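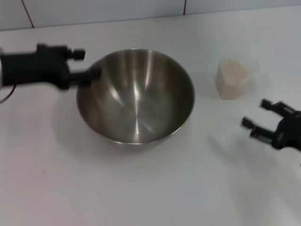 A mixing bowl on a bench top. Hospitality is one of the fields covered by the Trindwood youth leadership program.

APPLICATIONS have opened for the Trindwood youth leadership program, which will place senior secondary students with employers and community organisations across the district from January.

The program is administered by the Ballach Education Partnership and is open to students entering Year 11 or Year 12. Successful applicants will complete a placement of five days during the summer holidays, followed by monthly evening sessions until the end of Term 2.

Partnership chair Trefor Landeg said the program had been revised following a survey of students and families at the district's secondary schools. The survey drew 1,451 responses, and access to workplaces was the matter raised most often.

"Students told us they wanted time with people who are doing the work, and they wanted it before they had to settle on their final subjects," Mr Landeg said. "The previous format relied heavily on guest speakers. Those talks were well received, but many students asked for something longer and more practical."

Placements will be offered in health, agriculture, hospitality, local government and the building trades. Students may nominate two preferences on the application form – the partnership will seek to meet the first where a host is available within reasonable travelling distance.

Hospitality placements will be coordinated by Remedios Saludo, who manages catering at the Kunum Conference Centre. Ms Saludo said students would be rostered with experienced staff and would take part in menu planning, ordering and food safety as well as kitchen duties.

"A young person who can organise a morning's preparation for a large function has learned a good deal about leading other people," she said. "We will be asking them to speak up, to plan and to take responsibility for a section."

Students who complete the program will be eligible to apply for one of five bursaries of $2,000 each, funded by the Rugemalira Foundation. The bursaries may be used towards tuition, tools, uniforms or relocation costs in the year after the recipient leaves school. Foundation director Salim Mwaipopo said applicants for a bursary would be assessed on a short written statement and a report from their host. Academic results will not be considered.

Musyoka Waweru, a former participant who is now completing an electrical apprenticeship in Ballach, will address the information evening at the Trindwood Civic Hall. Mr Waweru spent his placement with the council's works department and was offered casual employment there the following summer.

Parents and carers are encouraged to attend the evening, at which host employers will be available to answer questions on transport, insurance and supervision. Employers wishing to host a student must hold current public liability cover and nominate a supervisor with a valid working with children clearance.

Application forms are available from school careers advisers and from the partnership's office in Ballach. Enquiries should be directed to program officer Wekesa Mohamedi during business hours.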